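Casine 英国柳木板球拍（成人短柄款）

最后更新：九月

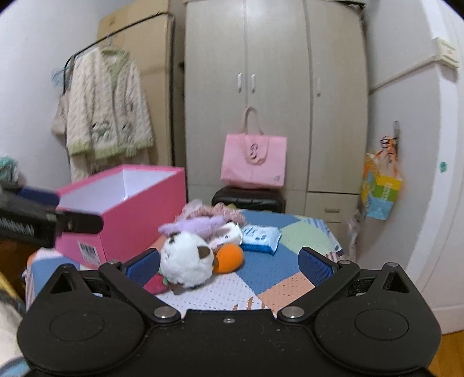
拼布床罩上的白色毛绒玩具

Casine 是 Graltell 目前做得最用心的一支硬球拍，整块英国柳木，手工削形，藤芯拍柄。我们店里从上一代就开始卖它，这一代拿到手的第一个下午就带去网前打了，回来以后大家抢着说感受，所以页面写得有点长，想直接看参数的可以往下拉。

先说手感。这支拍子拿起来比秤上的数字轻！重心放在甜区偏下一点的位置，但拍肩削得很干净，拍背两侧的凹面也挖得比上一代深，挥起来头部不拖。前脚上步打直推（drive）的时候尤其舒服，球出去的声音又脆又短。往后退一步打横拍也跟得上，只是如果你习惯特别低的甜区，前几次可能会打得略靠上，练两回就找到位置了。

木料

拍面用的是一级偏上的英国柳木。每支纹路都不一样，我们手里这批以直纹为主，木纹数大约12条，间距比较匀，有几支在拍肩或拍背带一点蝴蝶纹和浅褐色的心材。有些朋友看到心材会紧张，其实心材那一侧照样能打，颜色深浅影响的主要是外观。纹路密的拍子开拍快，新拍上手就有弹性；纹路宽一些的要多敲一阵，通常也更耐用。下单时可以备注你的偏好，有货我们就照着挑，挑好了会拍照发给你确认。

拍面出厂时压制过，硬度适中。Graltell 这一代把压制调轻了一点，好处是弹性出来得早，代价是开拍这件事绝对不能偷懒，下面会细讲。

拍形

拍背是高脊，从拍肩下方慢慢隆起来，到甜区最厚，再往拍趾收。拍边厚实，但没有为了好看硬做成方的，边角带圆弧，擦边球不容易把边啃坏。拍面带一点点弧度，拍弓中等，地上放平能看到拍趾微微翘起。拍趾是半圆形，敲地等球的时候磨损比方趾小，在水泥底的人造草皮上打球的朋友会很喜欢这一点。

拍趾出厂已经涂了保护胶，没有贴护趾。常在露天湿草地打的话，建议让我们顺手贴一片，省得潮气从底下往上吸。

拍柄

藤芯拍柄，中间夹了3层减震胶。打到拍尖或者拍肩的时候，传到手上的那一下“麻”轻了很多，冬天早上训练差别特别明显！柄的截面是半椭圆形，下手那一段椭圆多一些，便于控制拍面方向；上手那一段接近圆形，转腕舒服。原装握把胶是人字纹，偏薄，吸汗尚可。手大的朋友可以多套一层，我们店里有锥形套筒，套胶很快，带着拍子来就行。

只有短柄（SH）和长柄（LH）可选，这一页卖的是短柄。身高特别高、站姿又直的击球手可以问我们调长柄，颜色和贴纸完全一样。

重量

分2档：轻档和中档。轻档适合开局要面对新球、靠时机和手腕得分的打法，也适合刚从软球转到硬球的人。中档适合喜欢站着不动往外抡的朋友，短赛制里后几轮上场，要的就是那股惯性。拿不准就选轻的，击球晚半拍这件事，多半跟拍子太重有关。

同一档里每支也有细微差别，毕竟是木头。我们发货前会逐支过秤，把数字写在拍套吊牌上。

参数

品名：Casine 英国柳木板球拍
制造：Graltell
尺寸：成人短柄（SH）
拍面：英国柳木，未漂白，正面裸板
拍柄：藤芯，3层减震胶
拍脊：高脊，深凹背
甜区：中偏低
拍趾：半圆，已涂保护胶
重量：轻档、中档
握把：人字纹橡胶，黑色
附件：棉内衬拍套一个
用球：适用皮质硬球
价格：3525元

开拍

新拍不要直接上场，真的不要。我们见过刚拆封就拿去打快投机的，拍趾当场裂开，看着心疼。

第一步是上油。用生亚麻籽油，倒一小勺在软布上，薄薄抹一层在拍面、拍边和拍趾，拍柄和拼接处（柳木与藤柄咬合的那个V形）不要沾油，贴纸也避开。抹完平放，拍面朝上，放到第二天，把表面多余的油擦掉。拍面还是发干的话再来一遍。油多了拍子会变闷变沉，宁可少抹。

第二步是敲拍。用木槌或者旧的皮球套袜子，从轻到重，先敲拍面中段，再慢慢往两边走。拍边要斜着敲，让边缘变圆润，别正对着侧面砸。拍趾底面不要敲。刚开始声音发闷，敲到后来会变得清脆，指甲按上去也不容易留印。这活儿挺枯燥，但是晚饭后听着比赛转播敲上一会儿，几晚就过去了（楼下有邻居的话还是早点收工）。

第三步是上手。找人用旧皮球轻抛，你只做防守和轻推，球落在拍面上看看有没有留下明显的缝线印。有印就回去接着敲。没有了，再逐渐加力，最后才去面对新球和快投。

不想自己动手，我们可以代做开拍。机器敲完，边角还是手工收尾。下单时勾选或者留言都可以，交货会晚几天。

贴膜还是裸板

这个问题每周都有人问。裸板的好处是木头能呼吸，可以定期补油，手感也直接；贴膜的好处是省心，防潮，表面的小裂纹不容易扩开。我们自己的用法是：开拍做完以后贴一张透明防护膜，拍边缠一圈纤维带，赛季结束揭掉重新上薄油。揭膜要慢，顺着纹路揭，太快会带起木丝。

Tanoli 的防护膜厚薄正合适，跟这支拍子配起来几乎看不出来，也没有那种塑料味的“啪”声。喜欢的话可以一起下单，我们代贴，气泡包赶干净。

配什么球练

平时网前练习用 Tanoli 的四片皮球就很好，缝线高度稳定，硬度也不过分。便宜的两片球要小心，有些皮面硬得像石头，新拍尤其经不起。发球机用的带凹点胶球可以打，只是请别在开拍完成以前拿它对着拍面猛打，凹点球的冲击集中，很容易压出坑。

受潮的皮球千万别打！球吸了水以后又重又硬，再好的柳木也扛不住。雨后训练改用软球或者改练跑垒，拍子留在包里。

日常存放

柳木怕干也怕湿。夏天不要放在汽车后备箱，冬天不要靠着暖气片。家里找一个通风的角落，套上拍套平放或者挂起来都行，别让拍趾长期顶着地砖。北方供暖季空气干，中间可以补一次薄油。南方梅雨季把它从厚拍包里拿出来透透气，内衬潮了要先晾干。

拍面出现头发丝一样的细纹是正常磨损，打过硬球的拍子都有，一般不影响使用。裂纹变宽、能塞进指甲，就先停用，拿来我们看看，多数情况上胶、缠线再重新压一下就能接着打。拍边小块起皮也能修，掉下来的木片别扔，一起带过来。

跟上一代比

上一代的拍边稍薄，拍脊偏低，甜区位置高一点，打背面球和切球很顺手。新一代明显往前脚击球那边偏，甜区拉长了，离中心稍远的球也能出去。如果你打球的场地弹跳低，比如我们常去的 Fundton 训练场那种慢草皮，换新一代会很惊喜，低平的来球也能实实在在地打在厚的地方！场地弹跳高、喜欢玩晚切的朋友，上一代还有少量库存，价格可以来问。

贴纸设计也换了，从原来的大面积亮色改成深绿配米白，拍背留出了一大片木纹。这一点见仁见智，我们店里喜欢新版的占多数。

保修

自收货起12个月，拍柄断裂、拼接处松脱属于保修范围，由 Graltell 负责修理或更换。拍面细纹、拍趾磨损、受潮膨胀、未开拍使用造成的损坏不在其中，但我们店里可以按成本收费维修。请保留吊牌和订单记录，自己换过握把胶不影响保修，自行锯短拍柄或打磨拍面的就没有办法了。

试打与购买

店里留了一支轻档试打拍，已经开好，可以带去隔壁网道打一打再决定。请穿平底鞋，护具自备或者现场借用都行。外地的朋友可以把身高、平时用的重量和主要打法发给我们，我们按经验推荐，也会把备选的几支敲给你听，录一小段声音发过去，柳木的好坏听声音能听出不少。

发货用加厚长纸筒，拍趾和拍柄两头另外垫了泡棉。收到以后先检查筒身有没有压痕，再开封看拍面和拼接处。没上过油、没敲过、没打过球的拍子可以退换，请连同吊牌和拍套一起寄回。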